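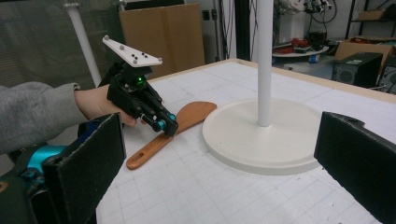

3.2 Utensils and their storage on the work surface

The second part of the study looked at where cooks lay down long-handled utensils when no holder is close at hand. Wooden spatulas were chosen because they are common in home kitchens and are often left on the counter between steps of a recipe. Participants were recruited through the Celtbridge household survey, and 50 of them completed every session held in July.

Each participant worked at a table and was asked to clear it in whatever order seemed natural. The instructions did not mention hanging, although a spatula with a hole in the handle allows it. Cristian Rivadeneyra coded the final resting place of each utensil under three headings: flat on the table, hung, or placed in a container. A utensil that leaned against another object was coded with the item that supported it.

Figure 4. Wooden spatula lying flat on a table with a grid-printed surface, its blade beside the round base of a white stand. The oval hanging hole is near the end of the handle.

The arrangement in Figure 4 raised a question for the coding scheme. The blade lies close to the rim of the base, and a reader might take the two objects as a single group. We treated items as grouped only when one rested on or inside the other; a spatula beside a stand was therefore recorded as flat on the table. The same rule was used in the earlier Prorno study of drawer contents, which allows the two sets of records to be compared.

Handle direction was recorded separately. In the interviews, several participants said that they turn the handle toward themselves so that the utensil can be picked up again without reaching over the blade. Others gave no reason for their choice — a few had not noticed making one. Responses of this kind were kept in the data and marked as unprompted. Differences between left-handed and right-handed participants are reported in Section 3.4.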